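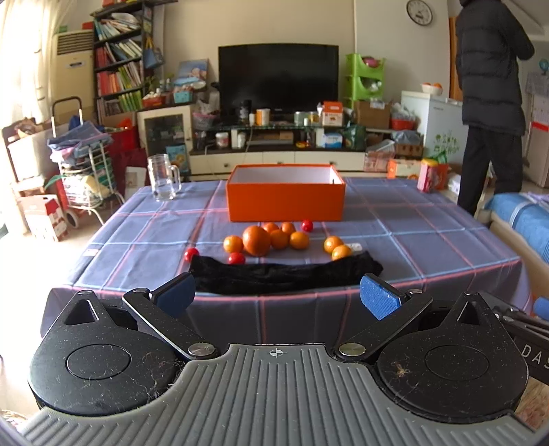
Hand-held gripper: post-fault inspection checklist

November
By Bo-ram Kang, Modenum

Raised after the left finger failed to release on a soft fruit task. The operator, Neelam Kanaujia, stopped work and reported it at 14:20. Task: fruit into an open box, table height, domestic room. Unit cycle count at the stop: 1,688.

1. Grip body. PASS
No cracks along the ribs. Crosshair mark legible.

2. Round housings, left and right. FAIL
Hair and lint on both faces. Clean with a dry brush before every session, and again every 200 cycles. Do not use compressed air, it drives fibres inwards. Lint was found behind the left cap when it was taken off at the bench. Gaspard Picard considers this the cause of the sticking. I would put it as likely, pending item 4.

3. Pivot screws. PASS WITH COMMENT
Both present and seated. Left one took a small turn to reach the mark. Recheck after 600 cycles.

4. Finger travel, open to closed and back. FAIL, THEN PASS
Left finger lagged on opening before cleaning. Repeated 29 times after cleaning with no lag. The test was done without load and needs repeating with fruit.

5. Finger pads. PASS
Edges checked for lifting, none found. Wipe off juice at once. 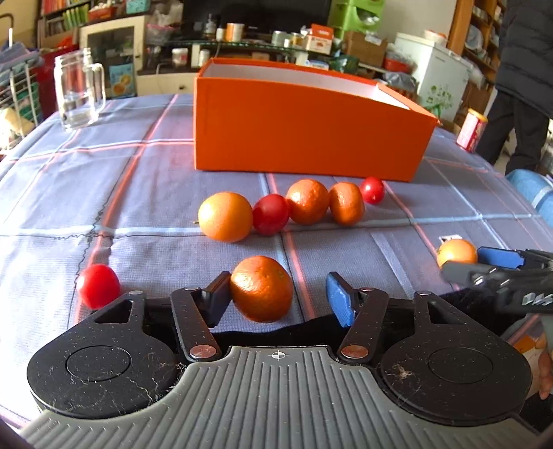 The loaded repeat of item 4 should use mandarins first and cherry tomatoes last, as a tomato will split if the finger hangs. Any split fruit ends the test.

6. Work surface. COMMENT
Tablecloth to lie flat. Black fabric sheds and should be kept clear of the housings. Nelly Palomino asks whether it can be swapped for something with no pile. Not decided.

7. Two grippers at one table. COMMENT
Agree who reaches first. Keep fingers out of the other unit's closing path. Pinch risk is low but was not listed on the old sheet.

8. Release to service. HELD
Unit stays tagged until the loaded test is signed by Myung-ja Cho.

3 comments | 2 shares

Recent items
Requena bench: torque marks on pivot screws
Juvham store: brush and wipe stock
Tredanance site: stop and report procedure, revised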